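Chapter 3
The Floor Underfoot

Key terms: wear layer, core, expansion gap, floating floor, subfloor, acclimation, repeat

Stand up for a moment and take ten steps across whatever room you are reading in. Listen to them. Is the sound sharp or dull? Does the surface give a little under your heel? Does it feel cold through your socks? You have just run a pretty good test of a building material, and you did it without a single tool!

Floors are my favorite part of any building. We touch the walls now and then, and we almost never touch the ceiling, but the floor gets us all day long. It takes chair legs, wet boots, dropped pans, dog claws and the slow grind of sand carried in from the street. It has to be level enough for a table and rough enough that we don't slip. And then, on top of all that, we want it to look nice.

In Chapter 2 we followed loads down through the frame of a house and into the ground. In this chapter we stay near the surface and spend our time in the last couple of inches before your shoe. There is a lot going on in there.

A floor is a stack

Most people say "floor" when they mean the top layer, the part they sweep. Builders see a stack. At the bottom are the joists or the concrete slab. Over joists comes the subfloor, usually sheets of plywood or a similar panel. Over that there may be a thin cushion or a moisture barrier, and only then comes the finish floor. A squeak, a bounce or a bump can start in any of these layers, so a good floor installer learns to think downward.

The finish floor is often a small stack of its own. Take laminate. The top is a clear, tough wear layer. Under it lies a printed sheet that gives the board its color and pattern. Then comes the core, most often a dense board made of pressed wood fiber, and finally a backing that helps the plank stay flat. The grain you see is a print, and a good one can be lovely. Look for the repeat, the place where the same knot or streak turns up again a few planks away. Once you learn to spot it you'll be doing it in every waiting room for the rest of your life.

Solid wood works differently. The pattern goes all the way through, which means the board can be sanded and finished again. It also means the board still acts like wood. It takes in moisture from damp air and swells, mostly across its width, and it shrinks again in dry weather. Fiber-core planks move too, and that is why both kinds need an expansion gap along the walls, hidden under the baseboard.

The library at Giltesetti

Let's bring in a building we will return to all through this chapter. The town library at Giltesetti has one large reading room with 466 square feet of floor. The old carpet came up one August, in the stickiest stretch of the summer, and the new planks went down the day they were delivered. They had no time for acclimation, the resting period that lets boards adjust to the air of a room. By midwinter there were thin dark lines between many of the planks, and the reading room had started to click when people walked across it.

Odette Carré, the floor installer called in to look, pulled one strip of baseboard and slid a ruler behind it. Her notes from that visit are reprinted in Section 3.4, and they are wonderful reading. She checked the room's humidity, the flatness of the subfloor and the gap at all four walls before she said a word about the planks themselves. Keep her order of work in mind when you reach the lab.

What you will do in this chapter

Section 3.1 covers subfloors and how to find a low spot with a straightedge. Section 3.2 compares wood, laminate, tile, cork and sheet flooring. Section 3.3 is all about water, the great enemy, and Section 3.4 takes us back to Giltesetti. In the lab you will drop a steel ball on samples of different flooring, measure the dents, and argue with your partner about what counts as a dent. (You will. Everyone does.)

Before you go on

Pick a room you know well. Write down what the finish floor is made of and how you can tell. Then find the most worn spot in the room and make a guess about what wore it down. Bring your notes to class, and save them for the review at the end of the chapter.

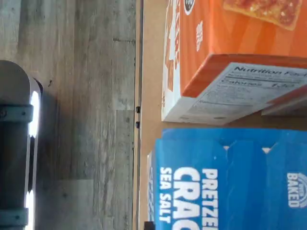

Figure 3.1 Gray laminate flooring with a wood-grain look.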